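首页 > 文档中心 > 用户手册 > 仿真与部署 > 第4章

第4章 室内仿真场景的搭建与行走测试规范

文档版本:2019年1月
适用产品:Stoltau 场景工具、Gulico 控制器
分享 2 收藏 9

4.1 适用范围

本章规定双足人形机器人在室内居住类仿真场景中进行站立、迈步和近家具行走测试时的设置要求、操作顺序和记录方法。凡使用 Stoltau 场景工具生成房间、由 Gulico 控制器驱动机器人模型的测试,均应按本章执行。轮式底盘和固定式机械臂的测试不在本章范围内,参见第6章。

本章中的“应”表示强制要求,“宜”表示推荐做法,“可”表示允许。现场安全标准的适用与否由实施单位自行确认,通过本章测试不代表机器人已满足任何实机安全要求。

4.2 术语

场景包:一个房间的几何、材质、碰撞体和灯光参数的集合,由 Stoltau 统一打包。
支撑面:允许机器人足底接触并承重的表面。
障碍体:不允许机器人任何部位接触的物体,包括家具、灯具和墙体。
禁入边界:由障碍体碰撞外形向外偏移得到的水平轮廓。
试次:从复位完成到终止条件触发之间的一次连续运行。

4.3 测试前检查

1. 打开场景包,核对版本号与测试计划一致。版本不一致时不得手工修改版本号,应重新获取场景包。

2. 检查单位制。长度单位应为米,质量单位应为千克,角度单位应为弧度。从第三方格式导入的家具模型应逐件确认缩放系数。

3. 检查机器人模型的自碰撞设置。大腿与骨盆、小腿与大腿、前臂与躯干之间的自碰撞检测应处于开启状态。相邻连杆之间的固定接触可列入忽略清单,忽略清单应随试次记录一并保存。

4. 确认手部关节的初始状态。行走类测试中手部不参与操作,手指关节应锁定,双臂置于身体两侧,肘部可保留小角度弯曲。

5. 确认机器人的初始朝向和初始位置。初始位置应在禁入边界以外,且足底与支撑面之间不得存在穿透。

注:初始穿透会在第一个仿真步产生很大的分离力,表现为机器人弹起或侧翻。此类试次无效,不计入失败次数。

6. 关闭图形界面中的“自动贴地”选项。该选项会在复位时改写足底高度,并掩盖穿透问题。
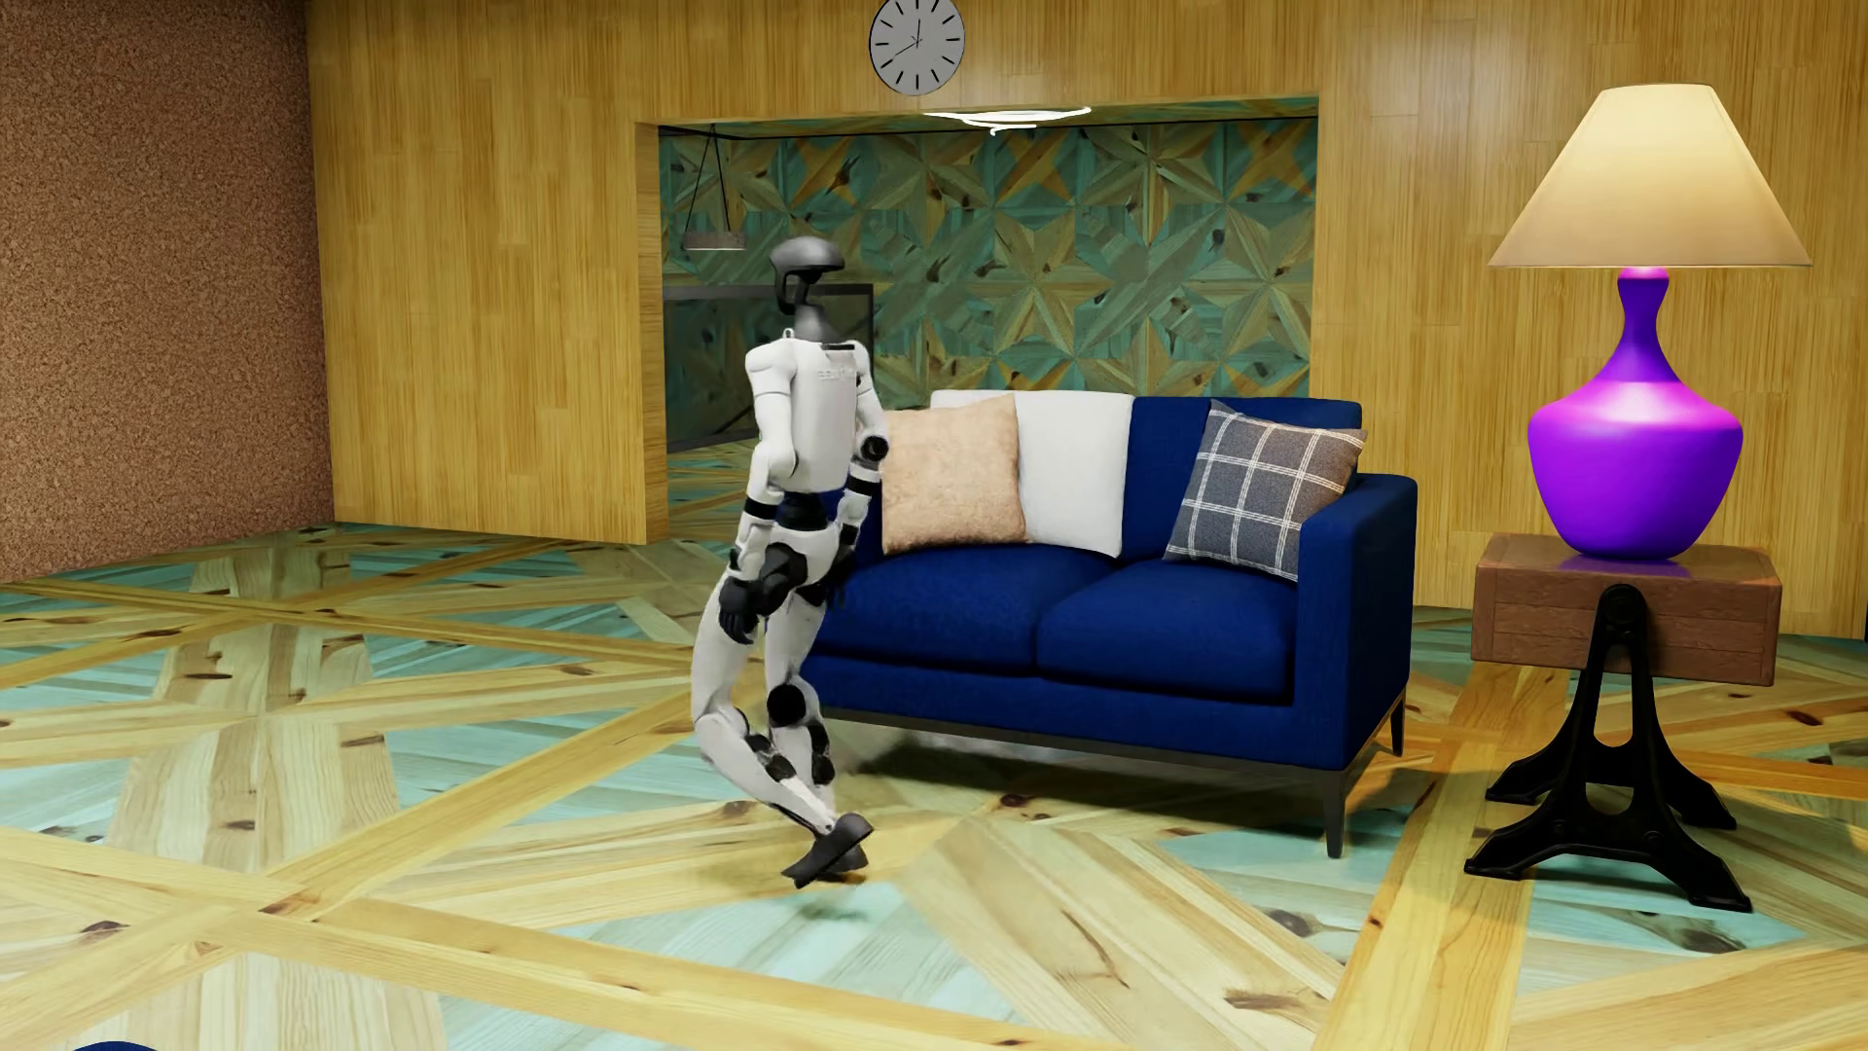 7. 逐件确认家具的碰撞外形。软包沙发宜采用分块凸包,坐垫、靠背和扶手分别建立;沙发腿应单独建立碰撞体,不得用一个整体包围盒代替。带底座的边几应保留底座向外伸出的部分,仅以台面轮廓作为禁入边界属于常见错误。

8. 台面上的可移动物品应设为动态刚体,并给出质量和重心。若测试计划未要求考察碰落,可将其固定,但应在记录中注明。

9. 抱枕等柔性物体可按刚体近似处理。近似后的外形不得小于原始网格。

注意:第7步至第9步完成后应重新生成禁入边界。Stoltau 不会在碰撞外形变更后自动更新该边界,旧边界仍会被 Gulico 读取。

4.4 支撑面设置

拼花木地板、地砖和地毯在外观上差别明显,在物理引擎中则由碰撞几何和接触参数决定。材质贴图不影响接触计算。测试人员不得根据地板纹理判断摩擦状态,应以参数表为准。

1. 在场景树中选择地面对象,确认其碰撞类型为“平面”或“静态网格”。居住类场景宜采用平面。采用静态网格时,相邻面片之间不得有高度差。

2. 填写静摩擦系数、动摩擦系数和恢复系数。三项均应来自测试计划,不得使用引擎默认值。

3. 检查贴图的法线强度。法线贴图仅用于渲染,若启用了“由贴图生成位移”,应关闭。

4. 检查反光参数。高反光地面可能使机器人头部视觉模块产生误检,涉及视觉的测试应将反光参数写入记录。

5. 对于由三角形或星形单元拼接的纹理,应检查视觉里程计的特征匹配结果。重复图案容易造成错误匹配,木节和裂纹一类的不规则纹理有助于区分相邻单元,但不得为改善匹配结果而在测试期间更换贴图。

6. 将俯视相机对准家具腿与地面的交接处,确认腿部底端与支撑面接触。悬空或嵌入地面的家具腿应在此步修正。

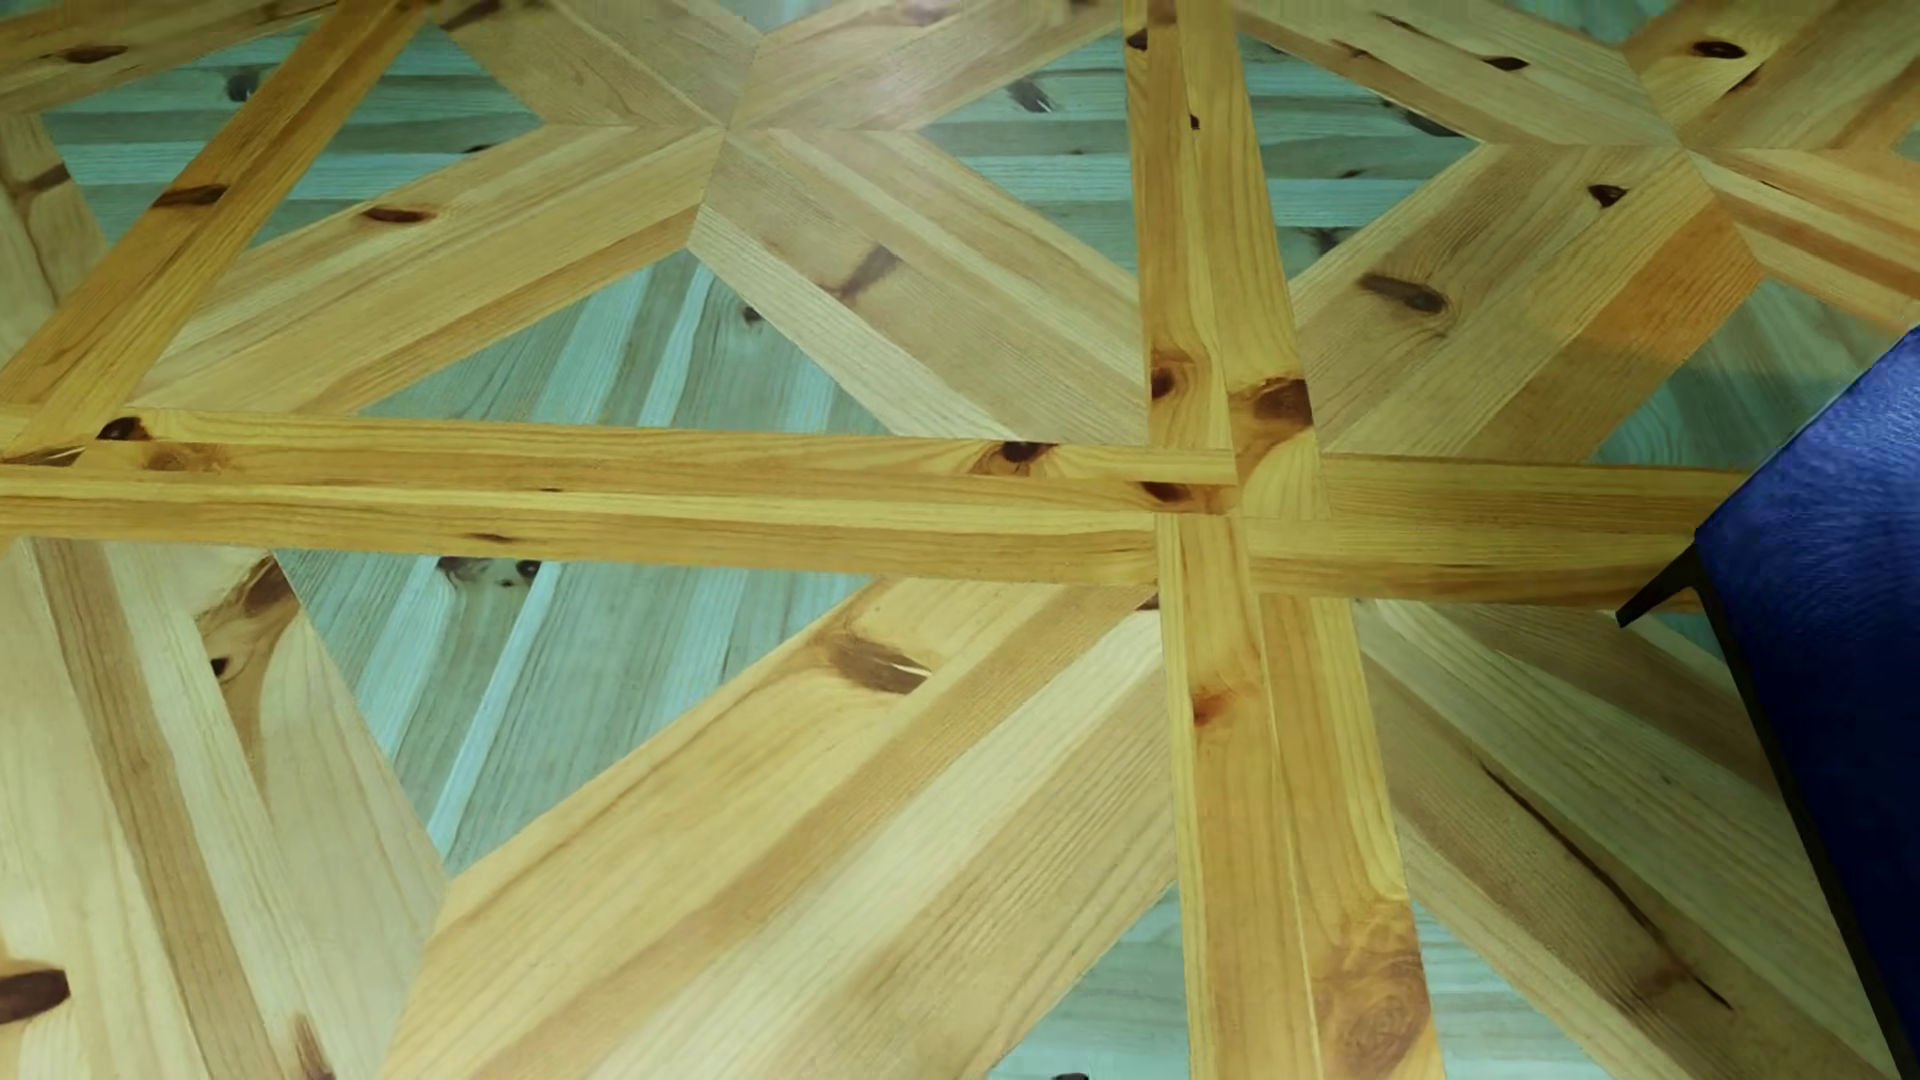 4.5 行走测试步骤

1. 在 Gulico 中载入控制策略,记录策略文件的校验值。

2. 执行复位,等待机器人进入稳定站立状态。复位期间不得移动任何障碍体。

3. 启动数据记录。记录内容至少包括关节位置、关节力矩、足底接触力、躯干姿态和障碍体接触事件。

4. 发送目标点。目标点应位于支撑面上,且在禁入边界以外。路径宜包含一段与沙发正面平行的直线和一次绕过边几的转向。

5. 观察迈步过程。摆动腿从支撑腿前方越过时,两足间距最小,应重点检查足部自碰撞事件。

6. 机器人到达目标点后,保持站立直至躯干姿态收敛,再停止记录。

7. 更换随机种子,从第2步起重复,直至完成测试计划规定的试次数。单一场景包的累计试次达到2,000次后,应重新校验场景包文件,再继续测试。

注意:不得在同一仿真进程中连续切换场景包。切换前应退出进程并清空接触缓存。

4.6 终止条件

出现下列任一情况时,应立即终止试次:

a) 足底以外的部位接触支撑面;
b) 任意部位接触障碍体;
c) 躯干倾角超过测试计划给定的限值;
d) 任一关节力矩持续处于饱和状态;
e) 仿真步长被引擎自动缩小。

因 e) 终止的试次应单独归类,先排查数值问题,不得归入控制策略失败。

4.7 记录与归档

每个试次应生成一份记录文件和一段固定视角录像。固定视角应能同时看到机器人的头部和双足,镜头位置在同一批次内不得改动。需要近景核查时,另设辅助相机,其画面不作为判定依据。

记录文件命名采用“场景包编号_策略编号_试次编号”的格式。人工修改过的文件应在末尾加注“M”,并附修改说明。

批次完成后,由执行人提交结果,由另一名未参与该批次的人员复核。复核人应抽取失败试次重新运行,重现结果与原记录不一致时,整批退回。2 份签字记录分别存入项目目录和 Esposito 归档库。

4.8 常见问题

机器人站立时缓慢滑移:检查静摩擦系数是否为零,以及足底接触点数量是否过少。

机器人在沙发前无故停止:禁入边界可能未更新,返回4.3节第7步。

录像中足部似有穿透而接触数据正常:渲染网格与碰撞网格不重合,以接触数据为准,并提交网格问题单。

同一种子结果不一致:检查是否启用了多线程求解。复核批次应使用单线程。

4.9 向实机迁移的限制

仿真结果仅可用于筛选控制策略。迁移至 Rundadberg 测试间前,应另行完成急停回路检查、吊架防跌落检查和人员站位确认。首次实机运行应使用吊架,并将行走速度限制在实机测试计划的下限。房间内家具的位置应重新测量,不得直接沿用场景包坐标。

上一节:第3章 控制器安装
下一节:第5章 视觉模块标定
评论 2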